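Last updated 1/12/25. If you have an older copy, replace `layouts.csv` and keep your own notes file.

# Sandico Basket Layouts

Sandico is a small set of written records about filling a fruit basket on a table. Each record says what is in the basket, what is next to it, and what else is sharing the tabletop. There are 285 records. All of them use a round wicker basket with a tall arched handle.

The records were made in the Wasilewska room in Mekley. The set grew out of an argument over how to write down a basket of fruit so that someone else could fill it the same way. A shopping list doesn't do that. It leaves out which piece goes in first, which side the lemon is on, and whether the extra mango went back in the bag or stayed on the table.

## What is in the folder

- `layouts.csv`: one row per record
- `items.csv`: the item names and how we spell them
- `notes/`: free text, one file per record, up to 400 characters each
- `CHANGES.md`: what moved between versions

The notes are optional and a good number of them are blank. A blank note means the person filling the basket had nothing to add.

## Sides and directions

Left and right are always given for someone standing at the near edge of the table. "Back" is toward the far edge. Inside the basket we use the same words, so "front left" is the part of the bowl closest to you on your left. We tried clock positions for a while and dropped them. People turned the basket and kept the old numbers.

The handle is written down separately. It has a white covering over part of its length and red tape on it, and the covering can hang low enough to hide whatever is leaning on that side. If a piece is partly hidden by the handle or its covering, put `hidden_part = yes` and name the piece as well as you can. `yellow_fruit` is a legal value and is better than a guess.
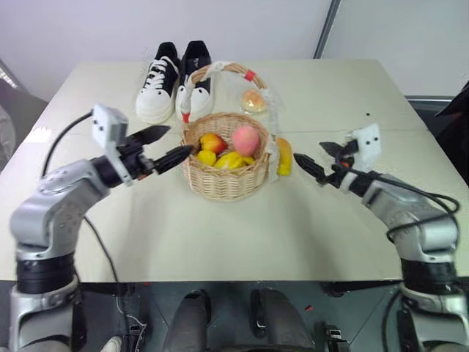
A reader of the first release wrote to ask why fruit leaning on the outside of the basket isn't simply counted as part of it, given that anyone carrying the basket off would pick that piece up too. They had been filling baskets for a church sale and said their own rule was "if it touches, it's in." They also thought the bread should have a column of its own.

We kept our rule. A piece is `inside` only if the basket is holding it up. A mango against the outer wall is `beside`, touching or not. The difference matters because 181 of the records have at least one thing written as `beside`, and folding those into `inside` would change most of the set. We did take the point about bread, and `bread_place` was added in June.

## Columns in layouts.csv

| Column | Meaning |
|---|---|
| `layout_id` | Record number |
| `inside` | Pieces in the basket, back to front, then left to right |
| `beside` | Pieces on the table near the basket |
| `bread_place` | `inside`, `beside`, `behind` or `none` |
| `other_items` | Things on the table that are not food |
| `handle_side` | Where the lower ends of the handle meet the rim |
| `hidden_part` | `yes` or `no` |
| `has_note` | `yes` or `no` |

Names in `inside` are separated by a semicolon. Don't sort them alphabetically. The order is the position, and a sorted file can't be put back.

## Item names

Use the short names in `items.csv`. The ones that cause trouble:

- `apple` covers red, yellow and mixed skins. Color goes in the note.
- `peach` is easy to mix up with a red-and-yellow apple when only the top shows. If you aren't sure, write `round_fruit`.
- `lemon` and `mango` are both yellow often enough to be a problem. Go by shape, and if the shape is hidden use `yellow_fruit`.
- `banana` is one entry for a bunch. Single bananas lying apart get one entry each.
- `roll` is a bread roll in its clear plastic. We don't have a record with an unwrapped one.
- `sneakers` is a pair. If they have been separated, write `sneaker` twice.
- `cup` is any cup, whichever way it is facing.

The shoes and the cup are in the set on purpose. A table that people use has other things on it, and a record that skips them is hard to check later. Put them in `other_items` with a rough position such as `back_left`. They don't need more detail than that.

## Filling a basket from a record

1. Put the basket in the middle of the table with the handle as given in `handle_side`.
2. Put down everything in `other_items` first. It is hard to fit shoes in behind a full basket.
3. Fill from the back of the bowl to the front.
4. Bananas go in with the curve following the wall. They will ride up on the rim if the bowl is already full.
5. Place the `beside` pieces, then the bread.
6. Read the row again and compare.

Most layouts take under 10 minutes by hand. The slow part is round fruit that rolls after you let go of it. Start with a piece against the wall and lean the next one on it.

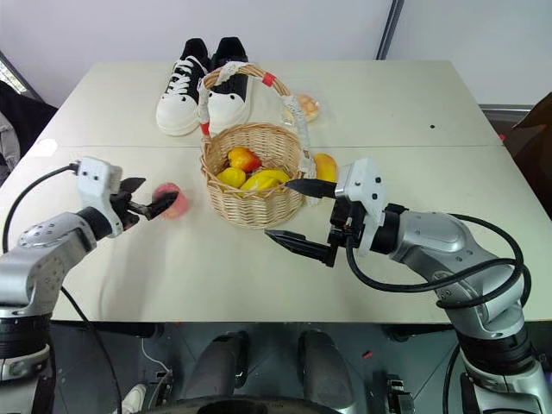 If the pile won't stay as written, stop after the second try and put `unstable` in the note. Don't swap in a smaller piece to get it to hold. A few of the early rows have swaps that were never written down, and those are listed in `CHANGES.md` under "doubtful."

Soft fruit goes in last when the record allows it. Where the order in `inside` puts a peach under something heavier, follow the record anyway and check the peach for bruises afterward.

## Known gaps

- No weights. We never had a scale in the room.
- Only one style of basket. A flat tray would need different position words.
- Ripeness isn't recorded, so a green mango and a yellow one have the same name.
- `handle_side` is missing from the earliest rows.
- The spelling `mangoe` survives in some notes. We left the notes as typed.

## Related sets

Udent uses the same side and direction words for filling lunch boxes, and its `beside` rule matches ours. The two files can be joined on item name, except for `roll`, which Udent splits into `roll_plain` and `roll_filled`.

## Use

Free to copy and change. If you add rows, start a new block of numbers and leave ours alone. Corrections are welcome as long as they give the `layout_id` and the column.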